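Hashini Marikar
July 7, 2021

Okay, friends, this is going to be a long one, so get yourself something cold to drink. I want to talk about a radio show that most of you have never heard, and I want to do it properly, which means more posts than anybody asked for.

The show was called The Elletti Hour. It went out on the little station in Plondaddale when I was growing up, at nine at night, and it was never an hour. It ran fifty minutes if the farm report went long and closer to seventy if the man at the board forgot to look at the clock.

The host was a woman who only ever called herself Dewan. I didn't know if it was her first name or her last name and neither did my mother, who listened every week while she ironed. She played old songs, mostly ballads and work songs and lullabies, and in between she told you where she had got them.

And she really did tell you! She wouldn't just say "traditional." She would say that a song came from a woman who ran a boarding house by the Camau ferry landing, and that the woman had two tunes for it, one for when the children were listening and one for when they weren't, and then she'd play the first one and laugh.

My grandmother was a singer of that sort herself, at the sink and in the car and never in front of company. When Dewan played something Grandma knew, she would correct it out loud. "Wrong verse," she'd say to the radio. "The sister comes in before the miller." I learned half of what I know about songs from those arguments, and Grandma won all of them because the radio couldn't answer back.

The reason I'm going on about this today is that a box of tapes from the show has been copied, and I've been listening to them since April. There are 377 songs on them by my list, which I kept in a green notebook and then had to start over when the coffee went across it.

I should say the tapes are not good tapes. They were recorded at home off the air by a listener, with a microphone set down in front of the speaker (people did it that way!), so you get the song and you also get a dog, and a kettle, and on one of them somebody coming in to ask where the car keys are. I've grown very fond of that dog.

You would think all that noise would spoil it. For me it does the opposite. I'm back in our kitchen with the window open and the iron hissing, and I can hear that somebody else's kitchen was going along at the same time, a few miles down the road, with the same song in it.

Let me tell you about my favorite, which is on the second side of tape 11. It's the Camau ferry song, the polite version. Dewan starts it on a record and the record skips, and there's a little silence, and then she says "Well, never mind" and sings the rest of it herself with nothing behind her.

She had a plain voice, a bit low and a bit dry. She takes the last verse slower than the record did, and she runs out of breath before the end of the line and just waits and breathes and finishes it. I have played that for everyone who has come to my house this summer. My brother-in-law has heard it three times and has been very decent about it.

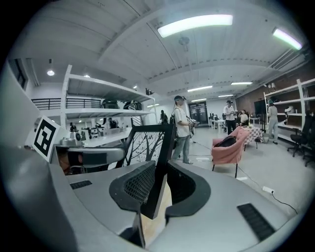 I know a few of you are going to ask what the song is about, so here goes. A girl is waiting to cross the river and the ferryman won't take her until she answers him a riddle, and she answers it, and then he has another one. It goes on like that for as long as the singer has riddles. Grandma had five. Dewan sings seven, and one of those I have never found in any book.

If you know any riddle verses with a ferryman in them, or a toll keeper, or a man with a gate, please, please write them down for me the way you heard them. Don't fix the grammar or the rhymes. If your aunt sang a line that made no sense then I want the line that made no sense.

Somebody asked me last night why I don't just put the tapes up for everyone. I'd love to, and I've gone back and forth on it. The singing is one thing, but a lot of what she played came off commercial records, and I don't know who holds the rights to most of them now. I've started writing letters. I've had one answer so far, and it was a kind one, and it said they'd have to get back to me.

In the meantime I'm typing up what she said between the songs. That part is hers, and I think it's the best part. It's slow going. I type a sentence, wind back, find that I've heard it wrong, and type it again. She had a way of dropping her voice right when she got to a person's name, and I could shake her for it.

A small example, from the tape with the kettle. She says, "I had this from a man who sharpened saws, and he had it from his wife, and she said she'd made it up, but she hadn't." And then straight into the song with no other explanation! I've thought about that saw sharpener's wife all week. I hope she got to hear it on the air and I hope she stuck to her story.

Dewan read letters too, at the end, if there was time. People wrote in to ask for songs they only had a scrap of. "It had a gray horse and somebody's brother drowned." She would have a go at it, and if she couldn't place it she'd read the letter again the next week and ask the rest of us. One man's scrap took her the whole winter, and when the answer came it was from a lady two doors down from him.

My mother wrote to her once. She never told us what she'd asked for, and I was too young to think of asking. I keep hoping it'll be on one of these tapes, and I sit up a little every time I hear paper rustling. So far no luck, but I still have nine of them to go.

The last broadcast isn't in the box, as far as I can tell. I remember it a little, or I remember being allowed to stay up for it. She didn't make a speech. She played a lullaby and gave the name of the woman she'd learned it from, and said good night the usual way, and then it was the weather.

A few of you have said you'd like to hear some of these sung, and I've been working up the nerve. I'm no singer, I'm a person who sings in the car, which I suppose runs in the family. But I've learned the ferry song with all seven of Dewan's riddles and I've put Grandma's verses back in the order she wanted them.

If you listened to the show, or your folks did, I would so love to hear from you – even if all you remember is the tune that came on at the start. It was a fiddle tune, in three, with a funny little hitch in the second part. I've been humming it at people for years and I still don't have a name for it.

I'll be back tomorrow with the one about the two peddlers. It has fourteen verses and I'm going to type every one of them, so you may want to plan your evening around that.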